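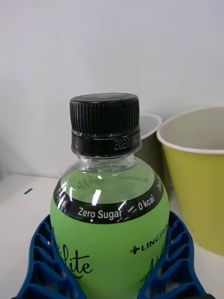

Figure 3. Plastic drink bottle with a ridged black cap.

3.2 Do players come back to a space trading game after a large update?

Most of them do, and many stay far longer than we expected! We followed 1,318 pilots in Mukness, an online game of hauling and exploration, through the update that opened the Jastura system in September. Of these, 987 logged in again within 9 days of the patch, and the busiest trade route – the long run from Mota to the new stations – filled up almost at once.

What excited us most was how differently the returning pilots played. Before the patch, cargo runs made up the bulk of their sessions. Afterward, explorers and traders began flying together, one group mapping safe stops and the other selling fuel at them, and the game had no built-in reward for doing so. Zaugg saw a similar pattern in her earlier study of Kontogiannis, a much smaller game with only two trading hubs.

We sorted sessions by the main activity in the flight log. Mixed sessions were a lovely puzzle to sort, and we gave each one to the activity that took up the most time. Pilots who switched ships during a session were kept in the sample, but their docking time was left out of the totals. Section 3.3 looks at fuel prices on the Mota route over the same period.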